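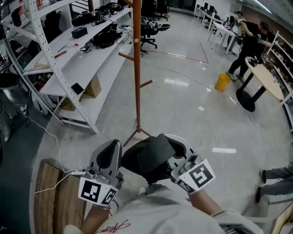 Ouellet Transit Servicing maintains wayside and depot equipment for light rail and bus operators from a single site at Cernbridge. Work covers point heaters, platform de-icing controls, passenger information displays and depot access systems. Equipment is received, tested and repaired in one large workshop room with a glossy grey floor, and returned with a signed test record.

The company was formed to take over the servicing of Pradau point heater cabinets and now holds 3544 assets on its register. Each asset is inspected at the interval set in the operator's maintenance plan. Fault histories are kept in Civus, our in-house records system, which operators can query directly through a read-only login.

Winter readiness inspections begin in June and are completed line by line. During severe weather, 2 field crews are rostered on each shift, with response centred on junctions and terminal stations. Operators remain responsible for service changes and track access approvals.

Ouellet employs over 20 technicians across 3 disciplines: electrical, signalling and communications.

Page last revised June 5, 2023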